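# 公司茶水间上了机械臂之后,原来管茶水间的人该干什么?

**Zainab Iyamu** 发布于 2020年11月22日

先交代背景。我在 Manness 管行政,说白了就是管茶水间、会议室、打印纸,还有所有人忘在冰箱里的酸奶。上个月公司跟 Rodico 签了试用,让机械臂来收拾台面:杯子归位,盘子摞好,没人要的东西放到一边。合同是楼上签的,通知是群里发的,发的时候我正在擦台面。

茶水间这块原来有 2 个人,我和 Efe Adebisi。现在编制没动,工资没动,动的是我们每天上班以后要干的事情。以前早上来了先收杯子,现在早上来了先看日志。日志里写着它昨晚抓了什么、没抓成什么、把什么认成了什么。昨天有一条说“疑似水果,置信度低,跳过”。我站在那里想了半天,这句话拿来形容我们食堂的水果也完全成立。

现在的问题有这么几个:

- 领导说我们以后是“流程负责人”。这个头衔有没有实际内容?有没有哪位已经当上了,能讲讲每天到底负责什么?
- 同事们分成两派。一派觉得反正有机器,杯子喝完往哪儿一搁就走;另一派怕把它搞糊涂,喝水都绕到楼下去喝。两派我都劝不动。
- 试用到 12 月结束,要我写一份意见。我不想写成感谢信,也不想写成诉状。该记哪些东西?

另外,Efe 问能不能把“给机器收拾残局”写进岗位说明。我说我去网上问问,于是就来了。

补充一句:请不要回复“拥抱变化”。我们墙上已经贴了。

---

**Nicanor Requena** 回复

在 Pavliuk 的仓库干过同样的事,区别是我们那边挪的是纸箱,你那边挪的是杯子。挨个说。

头衔的事。“流程负责人”在我们那儿的意思是:出了问题找你,没出问题找供应商领奖。别急着生气,这个头衔是有办法填实的,要趁试用期没完的时候填。你去要三样权限,写成邮件,抄送签合同的那位:

1. 有权让它停。不用请示,不用填单子,看着不对就停。
2. 有权决定台面上什么归它管,什么不归它管。
3. 供应商改任何设置之前,先告诉你。

第三条最容易被糊弄过去。我们那边有一回供应商远程更新了一版,第二天早上整条线的码放顺序都反了,班组长花了一上午挨骂,骂完才知道有更新这回事。他后来养成了习惯,上班先给供应商打电话问好,语气非常客气,客气得对方有点害怕。

同事分两派的事。两派都是没人告诉他们规矩造成的。不要开会,开会只会多出第三派。拿一张纸贴在柜门上,写清楚喝完的杯子放哪一段,私人物品不要放哪一段。字要大,句子要短,不要用“温馨提示”四个字,看到这四个字大家的眼睛会自动滑过去。

写意见的事,我当年吃过亏。供应商会给你一个成功率,很漂亮,你没法反驳,那个数是真的,只是它只算机器自己开始干了的活。它跳过的、你提前替它摆好的、它放歪了你顺手扶正的,全都不在里面。这些才是你们的工时。所以你和 Efe 各拿一个本子,每次替它动手就写一行:什么东西,动了什么,花了多久。不用写感想。

我当时记了 21 天,交上去的时候经理翻了很久,最后问我为什么字这么难看。不过第二季度的合同里多了一条,现场人员协助的工时由双方共同核算。字难看没有影响法律效力。

岗位说明:支持 Efe 写进去,但别写“收拾残局”,写“异常处置”。同一件事,后一个写法在调薪的时候能拿出来用。

---

**Oluwaseun Akande** 回复

建议拥抱变化。

开玩笑的。我们 Dravomdale 那边也上过类似的,半年后撤了,现在茶水间又是人在收。机器在的时候大家天天抱怨它慢,撤了以后大家天天怀念它,理由是它不会在群里发照片问“这是谁的碗”。

所以楼主可以顺便反思一下自己在群里发过多少次照片。

---

**Yetunde Adebisi** 回复

利益相关:Efe 是我弟弟,他在饭桌上讲这台机械臂已经讲了一个月了,我对你们茶水间的了解超过了对我自己单位的。

楼上 Nicanor 讲的本子那条我同意,补一点他没讲到的。我在一家洗衣厂做排班,我们上分拣设备的时候,岗位没少,但活的性质变了。以前累的是手,下班歇一晚上就好。后来累的是等:你得一直看着它,又没有事情可做,刚走开两步它就叫你。几个老员工宁愿调去搬布草,说搬东西至少知道自己什么时候搬完了。这种累在报表上是看不见的,排班表上甚至显得很轻松,于是很快就有人提议,既然这么轻松,再兼一个岗吧。

所以我建议 Zainab 在意见里单列一项,写“看护时间”,跟动手的时间分开。再写明看护的时候能不能干别的。如果能,那就让你们真的去干别的,它叫了再过来;如果不能,那这段时间就是一整份工作,别当成零头。

还有一件小事。Efe 说他现在每天早上会把台面先摆得“好认一点”,杯子放进盘子里,罐子跟水果筐挨着,记号笔挪到边上。没有人要求他这么做,他就是不忍心看它抓空。我觉得这件事你们俩得商量一下。他摆得越好,试用数据越漂亮,大家就越觉得不需要他。要摆也行,记在本子上。

至于没人认领的东西,比如那块揉成一团的蓝布,还有订书机为什么会在茶水间,这些机器解决不了,人也解决不了,我劝你们都放弃。

Efe 让我把他发在家里群的照片贴上来,说光用嘴讲你们不会信台面上能有这么多种东西。

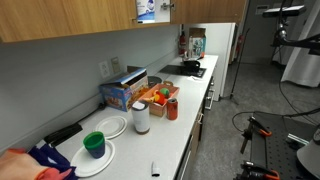

茶水间台面,左下角露出橙色垫片的是夹爪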